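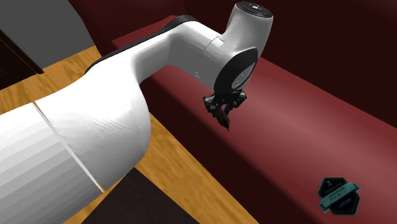
Slugs in the bean bed: is it worth doing nematodes again?

Posted in: Allotments & Veg Growing > Pests, Weeds and Woes
26 replies | 2228 views

marrow_minded
Right, I'm planning the year early for once. Last July I lost every single French bean on my plot at Darnthorpe, plus half the dahlias, and I had done the nematodes in spring exactly as the packet said. Watered them in, kept the soil damp, the lot. So do I spend the money again or do something else with it? Heavy clay, bottom of a slope, hedge on the north side. I've got a row of old boards down as paths and I know, I know, they live under those.

tilly_cheetham
Lift the boards! Every morning, with a bucket. I did this all last spring and my beans were the best I've had since we moved to Cheetham. Dull job but it's free.

oldspade760
I'd do the nematodes again but later. People put them on the minute the packet arrives and the soil is still freezing. Mine sit in the fridge until the rhubarb is well up (my wife loves this, as you can imagine) and then they go on in two goes, six weeks apart. Clay needs more water than you think as well.

Alper Uysal
Have to disagree with Spade. I've tried early, late and twice and I couldn't tell you the difference between any of them. What made a difference for me was not planting anything out until it was properly big. Beans in deep pots, a foot tall, hardened off for a fortnight. A slug will have a go at the bottom leaf and the plant doesn't care. A seedling with two leaves is just a snack.

marrow_minded
That's fair, mine were tiny. I was in a rush to get them out of the porch before the in-laws came.
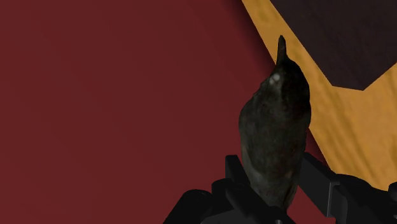 Darnthorpe & District Allotment Society – Growing Group

oldspade760
Alper, two goes only works if you keep it wet in between! Did you? We had that dry spell and I bet half of them cooked.

Alper Uysal
I watered. I have a water butt and two arms. I'm not saying they do nothing, I'm saying I stopped buying them and my lettuces look the same as they did before.

Ileana_N
Can I put in a word for frogs? We sank an old washing-up bowl by the compost heap three years ago, with a ramp of stones so things can get out, and we've had frogs ever since. I still get slugs but I don't get a whole row gone overnight, which used to happen a lot. Also please leave the big spotty leopard slugs alone, they eat the others.

tilly_cheetham
Love a leopard slug. I moved one from the shed to the hostas and felt very pleased with myself.

did_it_with_a_hoe
Do they though? I've read that they mostly eat mushy old leaves and only bother other slugs now and then. I'm not going to squash one but I wouldn't rely on it to guard my hostas either.

Ileana_N
Well, they'd rather have the mush than my beans, so I'm happy either way!

marrow_minded
Frogs I can do, there's a damp corner going spare. What about wool pellets? Jirkico at plot 233 swears by them and he has annoyingly good lettuces.

oldspade760
Wool pellets are all right until it rains, then you've got a felt blanket with slugs underneath it. Jirkico's lettuces are good because he's up there at ten at night with a torch.

Alper Uysal
For once I agree with Spade.

tilly_cheetham
Beer traps?? Nobody's said beer traps.

did_it_with_a_hoe
Cheap lager, rim an inch above the soil so the beetles don't fall in. Works, but emptying them is vile. I did it once before breakfast and never again.

marrow_minded
Thank you all. Plan so far is boards up, bowl in, beans grown on until they're big, and I'll do one late lot of nematodes on the bottom half only and leave the top half without. Then at least I'll have something to argue with you about. Which beans does everyone grow on clay, by the way? I had Cobra last time, when I had any.

Ileana_N
Cobra here too. Start a few spares.

Last post: Feb 7, 2024 | 14 shares

Contact the moderators | © Darnthorpe & District Allotment Society | Back to top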